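Host Guide, part 2: Setting up your online seminar in Pladinix

Welcome back! By now you've claimed your host account and picked a name for your event, so we can get on to the good part — building the room your guests will walk into. Pladinix suits founder talks, pitch evenings and investor question sessions, and the steps are the same for all of them.

Before you start

Have your speaker list, your running order and a short welcome text to hand. If you're on the Starter plan, the room holds 200 guests. Speakers and hosts don't count towards that, so invite away!

2.1 Create the room

1. Open Events and choose New seminar.
2. Type the title exactly as you want it to show on the invitation.
3. Pick a start time. The doors open 15 minutes early unless you change this under Timing.
4. Choose Save as draft.

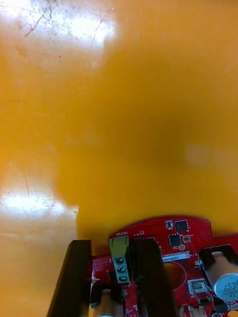 Drafts are seen only by hosts, so feel free to play around with the colours and the welcome text for as long as you like. You can have 2 drafts open side by side, which is lovely for comparing running orders.

Caution: changing the title after you publish also changes the web address. Old links stop working at once.

2.2 Add your speakers

1. In the draft, choose People, then Add speaker.
2. Enter the speaker's name and email address.
3. Set the role to Presenter or Panellist. Presenters can share slides, panellists can only talk.
4. Choose Send link.

Note: speaker links are personal. If Vivek Sandhu is on your panel and a colleague steps in for him, remove his entry and send the colleague a fresh link.

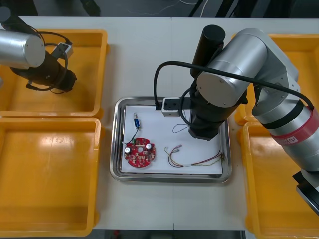
Can a speaker join from a phone?
Speakers can talk and answer questions from a phone, but they need a laptop or desktop computer to share slides.

2.3 Run a rehearsal
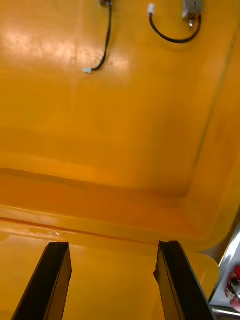

2 min read

Do try this one, it's great fun and it settles everyone's nerves! A rehearsal uses the real room with the doors shut — same stage, same buttons, no guests.

1. Choose Rehearse at the top of the draft.
2. Ask each presenter to share a slide and say a few words.
3. Watch the sound bar beside each name. Green is fine, amber is too quiet.
4. Test one poll and one guest question.
5. Choose End rehearsal. All test answers are cleared.

Caution: don't choose End event by mistake. It closes the room for good, and you'll have to build a new one.

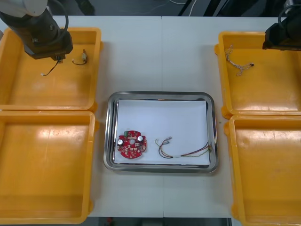
Work table with yellow bins and a steel tray

2.4 Publish

1. Read through the preview page once more.
2. Choose Publish and copy the guest link.
3. Paste the link into your invitation.

Your seminar is now live in the calendar. Guest questions, polls and recordings are covered in part 3.

Last updated 31/03/2024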